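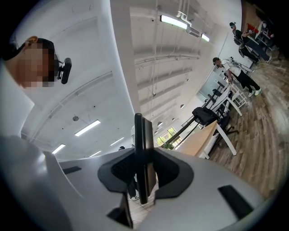 Figure 6-A. Long ceiling lights on both sides of a white column or partition, with pipes running along the right.

Section 6. Finding the right spot and settling in the desk things
Premotent Worktable, Owner's Guide, revised 2026-03-31

By now your table should be standing on its own legs with the crossbar tightened, and if you've come straight from Section 5 you have probably earned a cup of coffee. Take it away from the table, please, until you have read the note on spills at the end of this section. What follows is the part many owners hurry through, and we do understand, but an extra half hour spent on where the table stands and where the everyday things live on it will be paid back to you all year long.

Before you begin

The assembled table weighs 116 pounds, so please have a second person with you for anything that involves lifting. You will also want:

- a tape measure
- a soft, dry cloth
- the sheet of felt pads from the hardware bag (part 566)
- a pencil and a bit of masking tape
- the desk calculator you mean to use, plus whatever else normally sits within reach

Placing the table under the lights

Large workrooms with high ceilings are usually lit by long fluorescent fixtures, often hung in rows, and it is easy to assume that with so many of them up there the light must be the same everywhere. It rarely is. A column, a partition or a run of pipes can throw a soft shadow over exactly the corner where you had hoped to read your figures.

1. Switch on every light you would use on a normal working day, and give older tubes a few minutes to come up to full brightness.

2. Stand where you expect to sit or work and look up. Note which fixtures are closest and whether any are fainter than their neighbors. It's a good moment to write down any that need a new tube.

3. Mark the proposed position of the four legs on the floor with masking tape. Leave at least 40 inches of clear floor on the side where people will stand, more if two of you will be working back to back.

4. With your helper, lift the table by the frame and walk it to the tape. Never lift by the top alone.

CAUTION: Do not drag the table. Dragging loosens the leg bolts, and it can tear off the felt pads if you have already put them on.

5. Lay the calculator roughly in the middle of the top and look at its display from your usual working position. If a ceiling light shines back at you from the little window, turn the table a few degrees and look again. A small turn does more than you would expect — we have seen people move a table clear across a room when a nudge would have done.

6. Once you are happy, tilt one end at a time and press the felt pads onto the feet. Lower gently.

Note: If you share the room with a busy walkway, try to place the long side of the table parallel to it. People brush past a long side much less often than they bump a corner.

Getting to know the top

The wood-grain top has a warm honey color that hides light scuffs rather kindly, but it does show dust, and dust is what works its way under calculator feet and leaves those fine hairline scratches. Wipe the top with the dry cloth before you set anything down, and do it again once a week. A cloth barely dampened with water is fine for sticky spots. Polishes and sprays are best avoided altogether, as they leave a film that makes paper skate about.
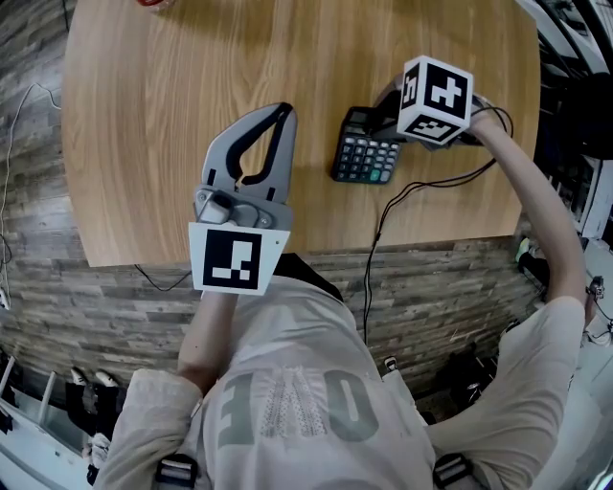 Figure 6-B. Black desk calculator lying on a honey-colored wood-grain tabletop.

Settling in the calculator

Any ordinary desk calculator will do. We suggest one with a good-sized grid of keys and at least one key in a different color, as a colored key gives the eye something to come back to when you look up from a long column of numbers.

1. Sit or stand in your working position and let your forearms rest over the table. Notice how far you can reach comfortably without leaning your weight on the edge.

2. Put the calculator within that reach, on the side of the hand you key with, turned so the display is at the end farthest from you.

3. Key in a few sums. If your elbow lifts away from your side, bring the calculator closer. If your wrist bends sharply, push it back a little.

4. Leave a clear space beside it wide enough for a sheet of paper laid flat. Left-handed owners will want to mirror all of this, naturally.

5. When the position feels right, make a tiny pencil tick at two corners so it can go home to the same place after cleaning. The pencil comes off with the damp cloth whenever you change your mind.

CAUTION: Do not fix the calculator to the top with glue or double-sided tape. The adhesive can lift the finish when it is removed, and this is not covered by the warranty.

When several people use one table

Shared tables need a little more give and take. If two people work across from each other, keep the calculator toward one end, where either can turn it around, and agree that it stays on the table. A calculator carried off to another room has a way of not coming back before April inventory! The Plokent side tray (sold separately) clips under either long edge and holds pens, clips and a folded cloth, which keeps the top free for the work itself. Fitting is described on page 40.

Note on spills

Wipe up liquids right away, working from the outside of the puddle toward the middle, and lift the calculator before you wipe. If liquid has reached the keys, turn it face down on a dry cloth, take out the batteries if it has any, and leave it overnight before trying it again.

Checking the bolts

After almost six weeks of regular use, go around the legs with the wrench from the hardware bag and snug each bolt by hand. If one turns freely without tightening, stop and write to the Pappas parts desk in Brikville, giving the part number stamped on the leg. Please leave the old bolt in place until the new one arrives.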